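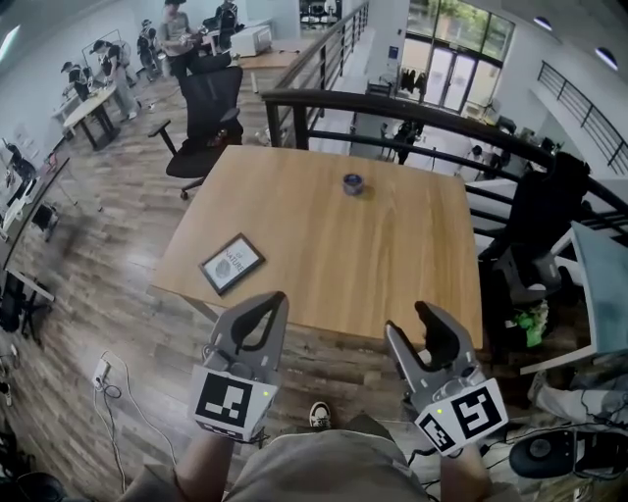 *Photo: Nirnitz grip trials, upstairs bench. Ours, reuse it if you like.*

# Gripper trials: the questions I keep getting

I've been comparing hand-held grippers for a few months now and my inbox has turned into the same eight emails on rotation, so I've put my answers on one page. It's all my own opinion, and I'll change it when I change my mind.

**Which grippers are you comparing?**

Two sets at the moment, the Peltonen and the Dunaseo. Both are curved-jaw designs you hold in your hands, one left and one right. I had a Droltulum pair on loan too, but it went back in May before I'd done enough with it to say anything fair.

**Why hand-held? Don't you own an arm?**

We do! But I can get through 50 tries at a task by hand in the time it takes me to home the arm, argue with the controller and find the e-stop again. If a jaw shape is hopeless in my own hands I'd sooner know before I bolt it to anything.

**What are the black-and-white squares for?**

Tracking. The cameras find the markers and work out where each gripper is and which way it's turned. There's more than one marker on a block so that you've still got something to read when you roll your wrist. Keep them clean – a greasy thumbprint on a marker cost me a whole arvo once.

**What do you pick up?**

Ordinary stuff, mostly. A framed print lying flat on the table is my favourite nasty one, as there's so little edge to get under and you really want both hands for it. Small round containers are the opposite: easy to grab, easy to squirt across the table if you close too fast. After those I do cloth, cables and whatever's in my pockets.

**So which one's better?**

Depends on the job (sorry). The Dunaseo closes more neatly at the tip, so it wins on thin things. The Peltonen opens wider and is kinder on my hands over a long session. Over 200 tries with the framed print I dropped it less with the Dunaseo, but I was also more practised by then, so don't go quoting me.

**How long is a session?**

I stop at 60 minutes. My forearms go before my patience does, and tired tries make every gripper look bad.

**Do you need a quiet, tidy room?**

Nope. I work with people wandering about and other benches going. What I do care about is even light on the markers and a clear path for the cable, so it doesn't snag when you reach.

**Can I have the data?**

Yep, ask. There are 834 tries in the current set, labelled by gripper and object. The labels from the first couple of weeks are a bit rubbish and I'm still fixing them.

**Will you test my gripper?**

Probably! Send the left and the right, plus spare jaw pads if you've got them. I can't pay return postage.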